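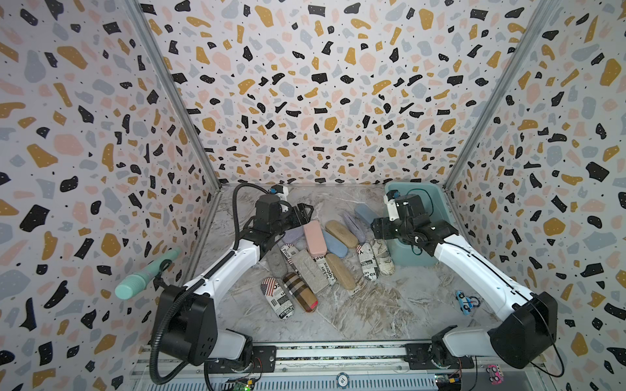
Before you switch on: house rules for a two-arm sorting bench

Clear the floor first. Small toys and other odds and ends don't belong next to a heap of glasses cases -- put them in a drawer.

Keep cables off the rim of the basin. Tie them back along the arm, leaving enough slack for a full reach.

Wipe the rail weekly and check the bolts on both bases. Uzma Minhas does ours on the same day as the bins.

Spread the heap out a little. Cases lying two deep are fine, four deep will slide.

Hands stay outside while the power is on. If something drops, stop both arms, then reach in.

Run any new routine at low speed for nearly four minutes before leaving it at normal pace.

Last checked 2022-02-16, Gemechu Worku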